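Seloto opens its doors with a breakfast club for anyone who fancies company

December 26, 2023

I'm Benedicta Owusu, and I'm very happy to be writing this one myself. From the second week of January, Seloto will be serving breakfast to anyone in Jurnitmont who wants it, five mornings a week, in the old Muriithi shoe shop on the corner by the bus stop. You pay what you like, or you don't pay at all, and we won't be asking you to fill in a form either way.

We tried the idea out in November with a short run of trial mornings in the church hall. I'd ordered enough oats for 80 breakfasts and thought I was being greedy. We served 552 by the end of the month! People came in on the way to work, after the school run, or straight off a night shift at the dairy, and quite a few stayed until we started stacking the chairs (you know who you are, and you're welcome back).

The new place is bigger, warmer and has a proper kitchen, thanks to a year's free use of the building from the Muriithi family and a second-hand cooker from Griser, the catering supplier on Mill Lane. Griser's fitters also sorted out the extractor fan, which had been making a noise like a goose.

"I sold school shoes in that room for most of my life and it was never quiet in the mornings," said Mr Muriithi. "I'd like it to be noisy again."

So what's on the menu? Porridge, mainly — I make no apology for that — with stewed apple, raisins or golden syrup. There'll be toast, boiled eggs, and a rice porridge with coconut milk that went down so well in November that I've had to write the recipe out for half the street. Tea and coffee are on all morning, and children can have warm milk.

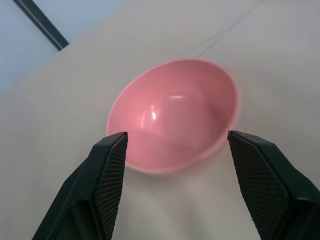
A pink bowl, ready for filling. Photo: Seloto

We're still after a few things before we open. Spoons, above all, plus a highchair or two and a decent big teapot. We'd also love to hear from anyone who could do an early shift now and then, starting at half past six. You don't need to be able to cook, and I'll show you how the urn works.

Seloto has raised over 100 pounds a week from its cake stall since the autumn, and all of it goes on food.

Breakfast is served from seven until ten, Monday to Friday. The door is on the side street, next to the post box.

Notes to editors

Benedicta Owusu is the founder of Seloto and is free for interviews most afternoons. Reporters and photographers are welcome at breakfast too, but please let us know the day before so we can check who's happy to be in a picture.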